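Ticket 403: cabinet and door chores in sim, Hesix build
Status: open
Opened by: Zubaida Magsi
Component: Motidum chore planner

Problem
The pilot customer, Sallico, wants to know if the arm can put dishes away without help. Before we answer, the sim has to open a cabinet reliably. After the November update it doesn't. Out of 2,000 runs on the two-door cabinet, the planner finished 73. The old build was good enough that we had stopped checking it.

Log
9:40 Reran with the default kitchen. The planner picks the round black knob above the door seam as the grasp target and treats it as the handle for both doors.

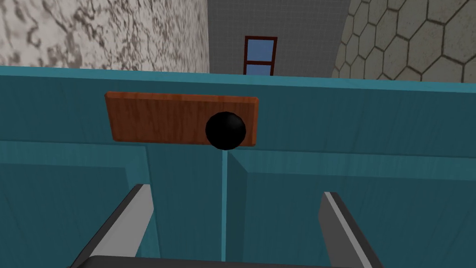

10:15 Turned off handle matching and set the target to the door edge by hand. Better, but the approach angle is still wrong on the right door.

11:30 Eze from the planner team asked if room doors fail the same way. Started a batch of 16 with both arms enabled.

1:05 Batch done. Different fault. The base heading drifts from the map, and the arms plan against the old heading. 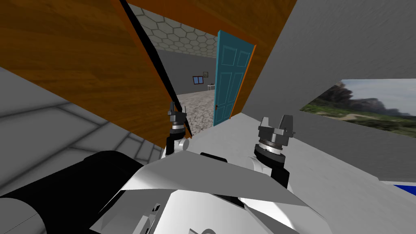

Two-arm batch: both grippers, teal door ajar.

Workaround
Lock the base before any arm motion. Set cabinet targets by hand. Slow, and no use to a customer.

Reply to Sallico
Told them no for cabinets and not yet for doors. Wiping and carrying are unaffected by this ticket.

Next
Eze to roll back handle matching on a branch. I'll rerun the full cabinet set on it and post the numbers under this entry.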